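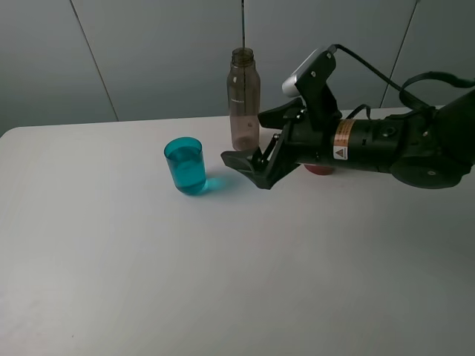 Progress report: the Vekness drinks table project

To: Hatem Hegazy, Sustero small grants
From: Damian Bednarek, Villalobos Day Center
2019-02-02

Hi Hatem,

You asked for something short and readable at the halfway point, and I've managed readable, I hope. Short was harder. We've been going 10 weeks now and there's a lot I want to tell you, including a couple of things that didn't go the way I wrote them in the application.

For anyone at your end who's picking this up cold: we're a day center in Vekness for older people, mostly living alone, and the grant is to get them drinking more during the day. That's the whole idea! People come in at lunchtime having had one small coffee since they got up, they get headaches and feel wobbly by three o'clock, and everybody puts it down to age. We wanted to see what happens if drinks are easy to reach, easy to see, and don't have to be asked for.

What we've done so far

The old setup was a hatch. You went up to the kitchen hatch, you waited for somebody to notice you, and you said what you wanted. I'd walked past that hatch for years and never thought about it until our January planning day, when one of our regulars (she was a school secretary and she does not mince words) told me she felt like she was back in the lunch line asking for seconds. So the hatch is closed for cold drinks now and everything is out in the room, on side tables people can get to without squeezing behind anyone's chair.

Moving the furniture took longer than planning to move the furniture. The big dresser by the window wouldn't go through the door to the back room, so it stayed, and it has turned into the place where the puzzles and the large-print books live. People like it there. The card players lost their corner and were grumpy with me for a week, then found that the new spot is next to the radiator, and I haven't heard a word since.

We also changed when drinks come around. It used to be on arrival and then with the meal. Now there's a mid-morning round and an afternoon one before the minibus, and the afternoon one is where I've seen the biggest change. The driver had a worry about this, which you can probably guess, and he was right to raise it. We moved the round half an hour earlier so there's time for the restroom before anyone puts a coat on. Problem mostly gone.

The other piece was flavor. I went in thinking plain water with a slice of something in it. That was my taste talking. Our lot want it sweet, or they want it hot, and several of them told me lemon slices look like something floating in a sink. We settled on weak sugar-free cordial for most people, plain for the ones who like it plain, and broth on the cold days. The broth has been a big hit and it wasn't in the budget at all, so more on that further down.

Cups

I never expected to spend so much of a winter thinking about cups. The old ones were heavy white china, and people with sore hands would fill them a third of the way so they could lift them, drink that, and stop. Light ones help. Color helps too: a clear glass on a pale table is hard to see if your eyes aren't good, and we'd had plenty of spills from people reaching for a thing and finding it slightly to the left of where they thought it was.

I tried several kinds at home first, to the amusement of my wife. Tall ones tip. Ones with a very narrow mouth make people tilt their heads right back, and for anyone with a stiff neck that's no good. Handles divide opinion like you wouldn't believe. Half the room won't touch a plastic cup with a handle on it because it looks like a toddler's, and I can't argue with them, it does.

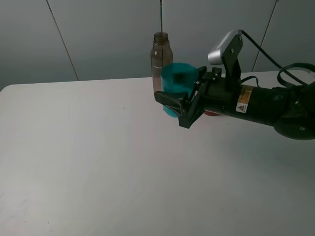 Teal cup next to the brown bottle.

Where we've ended up is a wide cup without a handle for the general tables, and a shelf of mugs with proper big handles for anyone who wants one, no questions asked. Nobody has to be seen being given the "special" cup, they just take what suits them. I'd been warned by a friend in home care that adapted cups get left in cupboards for exactly that reason.

How people have taken to it

I promised you I wouldn't bury you in tables, so I'll tell you how it feels from the floor and leave the proper numbers for the final report. At the start of the project we had 40 people signed up to the weekday sessions and I asked each of them, over lunch and never with a clipboard, how they got on with drinking through the day. Most said they had plenty. Then we'd get chatting and it would come out that "plenty" was tea at breakfast and tea with the news.

Now I hear people reminding each other. There's a bit of teasing in it. One of the card players won't deal the next hand until everybody has had a drink, and he has started doing it at his sister's house as well, which I gather is not popular. A couple of our quieter people, who never came up to the hatch in all the time I've been here, help themselves without a fuss.

It hasn't worked for everyone. There's a small group who are on water tablets and have got it firmly in their heads that drinking more will undo the tablets. I don't want to be giving medical advice over the custard, so I've asked the practice nurse to come in and have a chat with them. She has said yes and we're looking at March.

I was also too keen at the beginning. I put a poster up in the restroom with a color chart on it, and I was asked, very politely, to take it down again. It's down.
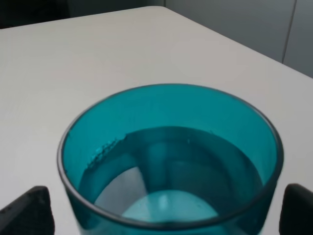

Money

We're on track overall, with one wobble. You'll remember the equipment line was 800 dollars. We've spent nearly all of it, on cups, jugs and the side tables, and the tables came in cheaper than I'd feared because the Prurnero warehouse let us have a few with scratched legs. The scratches don't bother us in the slightest.

The wobble is the broth. It costs more than cordial, it needs someone at the stove, and we hadn't planned for either. I'd like to move what's left in the printing line across to cover it until the weather warms up. We clearly don't need more posters! If you need that request on a form, send me the form and I'll fill it in the same day.

Things still bugging me

Washing up. Lighter cups come out of the dishwasher still wet and they don't stack while they're wet, so by lunchtime there's a traffic jam on the draining board. We've tried a rack, we've tried towels, and we're about to try a second, bigger rack.

Weekends are the other one. Everything I've described happens Monday to Friday, and then people go home to their own kitchens with heavy mugs and stiff taps. I've started asking whether anyone would like to take a cup home. 10 people said yes straight off. I'd like to build this up properly in the second half, maybe with a phone call on a Sunday from a friend in the group, if they'd like to pair up. I haven't worked out how to do it without it feeling like a check-up.

And tablecloths. We've had a proper row about tablecloths. The cloths look lovely and hide the jug rings, but they ruck up when people lean on them and then things slide. Bare tables won in the end for the drinks area and the cloths stay for meals.

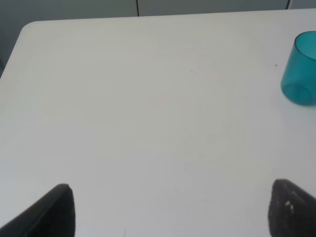
White tabletop with a rounded corner.

What's next

Between now and the end of the grant I want to get the nurse's visit done, start the take-home cups, and have the same over-lunch chats again so we've got something to set against the first lot. I'd also like to see whether the mid-morning round can run without me, as I'm away for part of the spring and it would be a shame if it stopped when I did.

Come and see us if you're over this way. Wednesdays are best, the choir is in and the pie is good. Call the center first so we can save you a parking space, as the lot fills up early on choir days.

All the best,
Damian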